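Veltness Wool Dryer Balls, Set of 7

Item 2351
In stock, ships from our Dratatholm shop

I started selling these because I got tired of explaining to customers why I don't carry dryer sheets! My own laundry room is about the size of a closet, the dryer in it is older than my marriage, and for years everything I pulled out of there was either full of static or smelled like fake lavender. Then a Veltness rep left a set on my counter, I took them home, and that was pretty much the end of the sheets for me.

What you get is seven balls of felted wool, wool all the way through. Some of the cheaper ones I tried had a wad of polyester stuffing inside, and after a few months they went lumpy and sad and started leaving white fuzz on my black pants. These are heavier in the hand (I always make people in the shop hold one) and they stay round. They do come out of the dryer a little hairy after the first few loads, like a tennis ball, and that's fine – leave it alone or give it a trim with scissors if it bugs you.

Using them couldn't be simpler. Toss in three or four for a normal load, all seven for towels or a comforter, and run the dryer the way you always do. They bounce around between the clothes and keep everything from balling up into one big wet burrito. I really notice it with fitted sheets, which used to swallow every sock in the house.

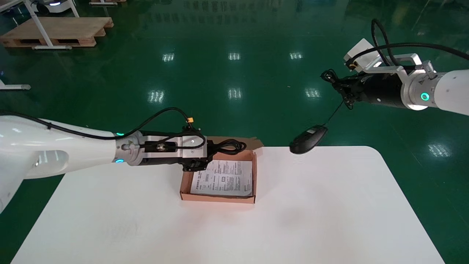
As for drying time, I've seen some pretty wild promises on other websites and I'm not going to repeat them. In my old machine a load of towels used to take two rounds and now it takes one, plus a few minutes if I've stuffed it too full. Your dryer may be better than mine (I hope it is). Small loads of thin things like T-shirts don't change much at all.

Static is the question I get the most. They help a lot with cotton and a bit with everything else, but fleece and workout clothes will still crackle if you bake them bone dry. Take those out while they're a tiny bit damp and hang them up, and you'll be happier.

If you like a scent, put a couple of drops of essential oil on one ball and let it soak in before it goes anywhere near your clothes. I forgot that part once and put a nice round oil spot on a pillowcase. Or skip it! Plain wool smells like nothing once it's been through a load or two.

Colors

Oatmeal, charcoal, or mixed. I'd pick charcoal if you wash a lot of dark clothes, and oatmeal for whites and baby things. The mixed set is the one I have at home, mostly because I can find them in the laundry basket.

Goes well with

The Driden mesh wash bag, which I use for bras and baby socks, and the Vitale stain bar. I keep the stain bar in a soap dish next to the sink and rub it on collars before they go in the wash. The large Driden bag is back in stock too, and it fits a whole sweater with room to move.

Care

When they stop doing much against static, run them through a hot wash inside an old knee sock with a knot in it, then dry them on high. Store them somewhere with air, so a bowl or a basket and never a zip bag.

Returns

You have 30 days to send them back, even if you've used them. Please let them dry out all the way before you pack them up – wool that travels damp gets a smell I can't fix.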